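Household Materials, session 4: batteries, what's inside them and where they should end up

Right, this is the handout to go with this afternoon's talk. I've written it up more or less the way I say it, so forgive the rambling. If you missed session 3 (glues and tapes) you can still follow this one perfectly well.

We start with the word itself. Strictly speaking, a battery is several cells working together, and the thing you put in a torch is a single cell. I gave up correcting people years ago and I'll say battery all the way through. The little rectangular nine-volt one really is a battery, though – there are six small cells packed inside it, and I do think that's rather lovely!

An ordinary alkaline cell has zinc powder on one side and manganese dioxide on the other, with a paste of potassium hydroxide so that charge can move between them. Use it and the zinc slowly turns to zinc oxide. A fresh one gives you 1.5 volts or a touch more, and the voltage sags as you go. A clock will put up with that for ages. A camera flash won't, so a cell that's "dead" in one gadget may have months left in another. Try it at home before you bin anything.

Size and voltage are separate matters, and this trips up half the room every year. AAA, AA, C and D alkalines all start at the same voltage. The fat ones simply hold more stuff, so they last longer or cope with a hungrier gadget.

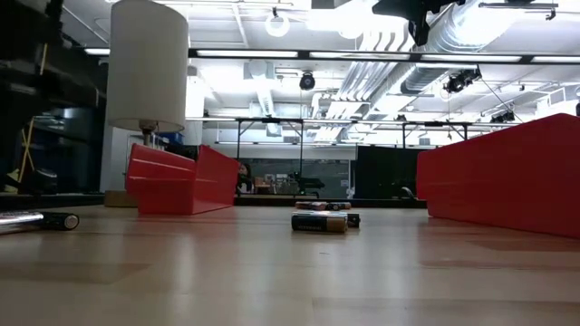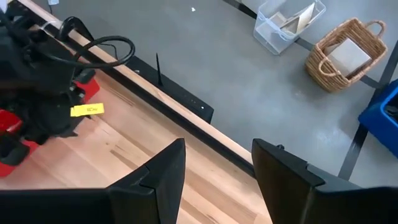 Do I have to replace all the batteries in a gadget at once?

It's much the best habit. If you mix a tired cell with fresh ones, the fresh ones keep pushing current through it after it's empty, and that's when it's most likely to leak. Stick to the same make and type in one gadget as well.

On to rechargeables. The usual sort is nickel metal hydride, at 1.2 volts, and most things run happily on it. In my notes for Unit 16 I compare two capacities: a cell marked 2,000 mAh can in theory give 50 mA for 40 hours. In theory! Cold, age and a greedy motor all eat into that, so treat it as a way of comparing one cell with another. Don't plan a camping trip round it.

Leaks next (page 14 of the course reader, if you have the Gresteder edition – the diagrams in the Stilaleo one are too small to read). The white crust you find in old toys is mostly potassium carbonate. Wear gloves, dab it with a cotton bud dipped in vinegar, wipe, and let the contacts dry properly before you put anything back in.

Disposal: shops that sell a lot of batteries usually have a collection tub by the door. Put tape over the ends of nine-volts and anything lithium. Button cells must be kept well away from small children, used ones included, and a swallowed one is an emergency every time.

For next time, please read the section on rust and have a look under your kitchen sink. In December we do candles and wax.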